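Das zweite Leben der Wollsachen

In Dunbar riecht es nach Tang und nach nassem Schaf, und Letzteres liegt an Elspeth Paterson. Vor ihrer Haustür stehen zwei Zinkwannen, in denen Pullover schwimmen, die andere Leute längst aufgegeben haben. Ellbogen durch, Bündchen ausgefranst, am Bauch ein Mottenloch neben dem anderen. Elspeth fischt einen heraus, drückt ihn aus, hält ihn gegen den Himmel und strahlt. »Der hat noch zwanzig Jahre!«

Ich war an die schottische Ostküste gefahren, um über das Stopfen zu schreiben, und ich gebe zu, dass ich mir darunter etwas Betuliches vorgestellt hatte. Stopfpilz, Lesebrille, Radio. Das Radio gibt es tatsächlich, es läuft sehr laut. Aber was in Elspeths Wohnküche an zwei langen Abenden passierte, war das Vergnüglichste, was ich seit Monaten mit den Händen gemacht habe, und seitdem schaue ich jedem Menschen im Zug auf die Ärmel.

Gestopft wird mit allem, was da ist. Ishbel Dow nimmt am liebsten zweifädiges Garn von den Shetlands, das sie in kleinen Strängen hortet, nach Farben sortiert, in alten Keksdosen. Sie spannt erst die Kettfäden, alle in eine Richtung, schön locker, und webt dann quer hindurch, drüber, drunter, drüber, drunter, bis das Loch zu ist. Bei ihr leuchten die Flicken senfgelb auf Marineblau oder himbeerrot auf Grau. »Wenn ich schon zwei Stunden daran sitze, soll man es auch sehen«, sagt sie. Finlay Farquharson, ehemals Segelmacher, arbeitet genau andersherum. Er bildet die Maschen nach, eine um die andere, mit einem Faden, den er aus der Seitennaht desselben Pullovers zieht, und am Ende muss man die Stelle mit den Fingerspitzen suchen. Die beiden streiten sich darüber seit sieben Jahren, und zwar mit Genuss.

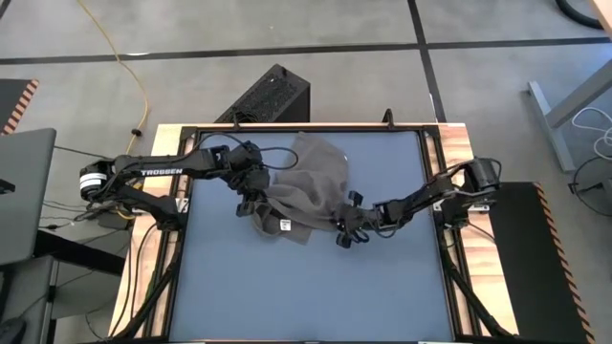

Die meisten Fehler entstehen, bevor die erste Nadel eingefädelt ist. Wer ein Stück flicken will, muss es vorher kennenlernen, sagt Elspeth, und sie meint das ganz praktisch: wenden, gegen das Licht halten, an den Nähten ziehen, die dünnen Stellen mit Kreide einkreisen. Dunkle Stoffe sind dabei die tückischsten. Liegt so ein dunkelgraues Tuch zusammengeschoben auf blauem Grund wie auf dem Bild, verschwindet in den Falten jede Laufmasche, und ins Auge springt zuerst das kleine weiße Etikett. Also glatt streichen, mit der flachen Hand, von der Mitte nach außen, und dann noch einmal. Und das Etikett lesen, falls es noch zu entziffern ist! Reine Wolle verzeiht viel, bei Mischgewebe zieht sich ein wollener Flicken in der Wäsche gern zusammen und wirft rundherum kleine Beulen.

Am zweiten Abend kam Ozan Akbulut dazu, der in Berlin Herrenschneider gelernt hat und heute in einem Laden namens Plellow Mäntel ändert. Er brachte ein Sakko mit, an dem eine Brandstelle war, etwa 7 Millimeter lang, direkt unter der Brusttasche. So etwas wird kunstgestopft, mit einzelnen Fäden aus dem Saum, unter der Lupe, dem Fischgrat hinterher. Ich habe Ozan eine Weile zugeschaut und dabei vergessen, meinen Tee zu trinken. Er redete die ganze Zeit, über Futterseide, über seine Großmutter in Izmir, über die Frechheit geklebter Einlagen, und die Nadel lief weiter, als gehörte sie jemand anderem.

Mein eigenes Werkstück war eine Socke. Ich hatte die Fäden zu fest angezogen, ein klassischer Anfängerfehler, und die Ferse sah aus wie ein kleiner verschnürter Braten. Finlay hat alles wieder aufgetrennt. »Nochmal«, sagte er, und beim zweiten Versuch lag das Gitter flach und federte sogar ein bisschen, wenn man darauf drückte. Ich trage die Socke gerade. Blau auf Braun, leicht schief, sehr bequem.

Wer anfangen möchte, braucht eine stumpfe Stopfnadel, etwas Rundes zum Drunterschieben (eine Glühbirne geht, eine Orange auch) und Garn, das eher dünner ist als das Gestrick. Am besten übt man an einem Stück, an dem das Herz nicht hängt. Den Lieblingspullover hebt man sich für den Dezember auf, wenn es früh dunkel wird und man die Lampe ohnehin an den Tisch holt.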